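Rollgate Metal Finishing
Minutes of the Production and Quality Meeting
Held 2 Oct 2018, Upper Conference Room

Chair: Hilde Van Wijk
Present: representatives of Production, Quality, Maintenance, Purchasing and Sales

1. Minutes of the previous meeting
The minutes were approved with one correction. Under item 4, "nickel strip" should read "nickel strike."

2. Anodizing line
Production reported that the line ran all scheduled shifts during September. The Gudine order for 2,000 control panel faces was shipped complete. Quality rejected 19 faces for uneven color along the lower edge. The cause was traced to worn contact points on two of the racks, and both racks have been taken out of service. Maintenance will inspect the remaining racks before the next black dye run.

Sales asked whether the customer had been informed of the rejects. The Chair confirmed that replacements were included in the shipment and that no claim was expected.

3. Laser marking of serial plates
Production presented the results of the trial on brushed aluminum. Legibility was acceptable at all depths tested. The meeting agreed that the shallow setting would be used for indoor plates and the deeper setting for plates exposed to weather. Work instructions are to be revised accordingly.

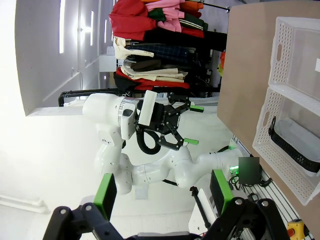
Purchasing presented two quotations for part labels and small identification plates, from Dukico and from Wouters. The Dukico price is lower at quantities above 400, but delivery is slower. The customer requires plates that can be fitted to equipment with little flat surface. On curved surfaces, for instance, a rigid plate would not sit flush, and Sales proposed a thin foil with adhesive backing for work of that kind. Quality noted that the foil has not been tested for adhesion on painted surfaces. It was resolved to request samples from both suppliers and to defer the choice until test results are available.

4. Rinse water
Maintenance reported that the conductivity meter on the second rinse tank continues to drift. A replacement has been ordered. Until it is fitted, readings will be taken by hand at the start of each shift and entered in the line log.

5. Other business
The annual stock count will take place in January. Department heads are to submit staffing requests to the Chair in writing.

There being no further business, the meeting was adjourned.

This site uses cookies to improve your visit. Accept | Settings
© Rollgate Metal Finishing. Contact | Back to top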